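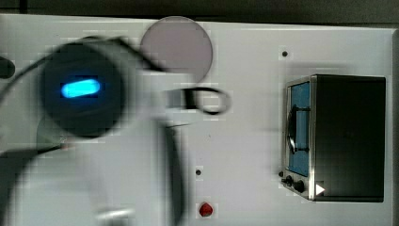

비누라 소꿉 주방 세트, 조카들 오면 꺼내 놓는 그거예요

가게 소개 글이라고 해도 제가 직접 써 본 것만 올린다는 원칙은 그대로입니다. 이번에는 비누라(Vinura) 주방놀이 세트예요. 들여온 지 한참 됐는데 이제야 글을 쓰네요. 게을러서 죄송해요!

먼저 다들 물어보시는 오븐부터요. 작은 토스터 오븐 모양인데, 테두리는 은색이고 문 안쪽은 환한 파란색이에요. 이 파란색 때문에 고르시는 분이 꽤 많습니다. 저도 그랬고요. 문에는 검은 손잡이가 달려 있고 아래쪽에 동그란 검은 손잡이가 두 개 나란히 있어요. 애들은 음식 넣기도 전에 이것부터 잡습니다. 저희 집에서는 토요일 오전이면 여기서 빵집이 열려요. 메뉴는 매번 바나나 구이고요 ㅎㅎ

접시는 연보라색이고 큼직합니다. 처음 봤을 때는 너무 큰가 싶었는데, 아이들이 음식을 한꺼번에 다 올려야 직성이 풀리더라고요. 그래서 지금은 큰 게 맞다고 생각해요. 흰 상 위에 올려 두면 색이 은은해서 어른 눈에도 예쁩니다.

그릇 쪽은 파란 볼, 연한 민트색 컵, 그리고 민트색 채반이 있어요. 컵에는 작은 손잡이가 있고, 채반은 양쪽 끝에 납작한 손잡이가 달려서 두 손으로 들기 좋아요. 구멍이 줄줄이 뚫려 있으니까 씻는 흉내 내기에 딱이고요. 저는 개인적으로 이 채반이 제일 마음에 듭니다. 놀이 끝나면 자잘한 음식을 여기 담아서 선반에 올려 버리거든요. 정리함이 따로 필요 없어요.

음식은 바나나, 오렌지 조각, 작고 빨간 열매들, 그리고 빨간 봉제 케첩병입니다. 케첩병은 흰 라벨에 작은 토마토 그림까지 있어서 은근히 진짜 같아요. 조카는 이걸 안고 낮잠을 잡니다. 케첩을요. 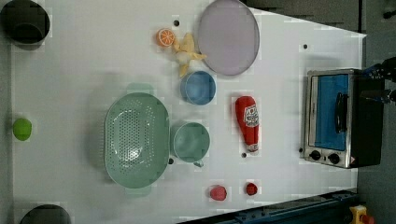

구성과 주문 안내

상품 번호는 412번이고, 창고는 스코케셀(Skokesel) 쪽에서 나갑니다. 주문하실 때 요청란에 번호만 적어 주셔도 알아봐요. 포장 상자는 긴 쪽이 102cm라 현관에 세워 두면 좀 거슬릴 수 있어요. 받으시면 바로 뜯어 주세요!

연두색 공은 이 세트에 안 들어갑니다. 부밋츠(Wumitz) 공놀이 상품으로 따로 있으니 같이 담으시면 돼요. 가끔 공은 왜 안 왔냐고 전화 주시는 분들이 계셔서 미리 적어 둡니다.

권장 연령과 관리

저희는 4세부터 권해 드려요. 더 어린 동생이 같이 논다면 작은 열매는 따로 빼 두세요. 오븐은 물에 담그지 마시고 마른 천으로 닦아 주시고요. 봉제 케첩병은 손세탁하시고 그늘에 눕혀서 말리시면 됩니다. 저는 급한 마음에 햇볕에 뒀다가 색이 좀 빠졌어요... 여러분은 그러지 마세요.

낱개로도 되나요?

네, 채반하고 접시는 낱개로도 보내 드려요. 볼이랑 컵은 아직 세트로만 있습니다. 되네메즈(Dönmez) 나무 선반에 맞춰 놓고 싶다는 분도 계셨는데, 오븐은 깊은 칸에 넣으셔야 해요. 얕은 칸에서는 앞으로 튀어나옵니다. 선반은 상품 번호 264번이에요.

재입고는 6월입니다. 그 전에 필요하신 분은 문의 게시판에 글 남겨 주세요. 저녁에 몰아서 답을 달아서 조금 늦을 수는 있어요.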